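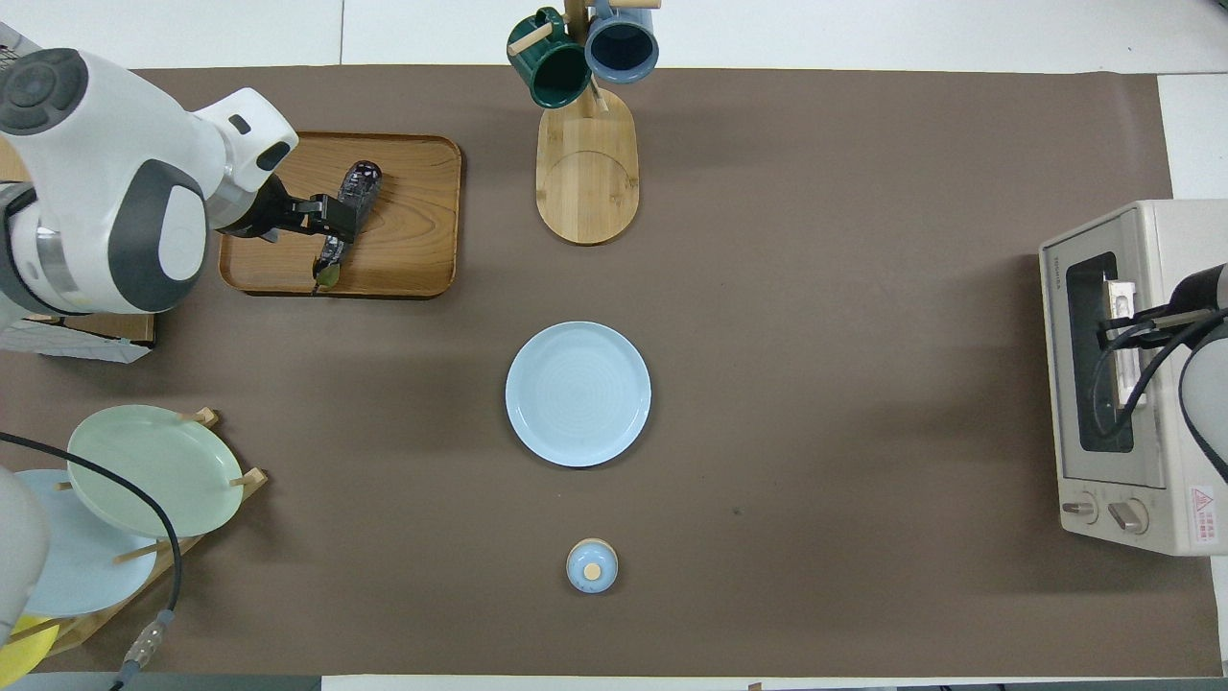
Planning a kitchen bench for robot arms: what to buy and in what order

Buy the table first. Most people start with the arms, then find the table is too shallow or wobbles when an arm swings. Ours was the third table we tried. Load it with something heavy at one end and push on the other before you pay for it.

Cover the top with plain brown paper. It's cheap, it cuts glare, and you can pencil the position of each object on it. Keep a spare roll. Tomato juice doesn't come out.

Set the budget by station. Our figures for one bench:

First arm with gripper: $2870
Each further arm, used, with gripper: $1209
Table, clamps and power strips: $1000
Dishes, racks, trays and play food: $137

The last line looks small, but it is the one we go back to most often. Plates chip and mug handles break. Buy two of everything at the start, in the same color, and store the second set in a closed box. Kundstead changed its plate sizes in January and our old dish rack no longer fit them.

Choosing dishes and appliances

Pick a toaster oven with a bar handle that stands clear of the door. Measure the gap behind the handle and compare it with the thickness of your gripper fingers. Open the door in the store. A stiff spring will drag a light oven across the table.

A jar lid should have a knob. Flat lids are a job for later.

Mug trees need a wide base. Lakmal Sarkar screws ours to a square of scrap board when we practice lifting mugs off the pegs.

Trays with raised edges keep round vegetables from rolling away.

Cables

Order longer cables than the drawing says. Measure with the arm at full stretch, then add slack for the route down to the floor. Tie the slack back away from the dishes.

What to leave until later

Spare gripper fingers can wait a month. So can a second oven. Iresha Sivakumar keeps our wish list on one sheet, and anything that has been on it for two months without being missed gets crossed off.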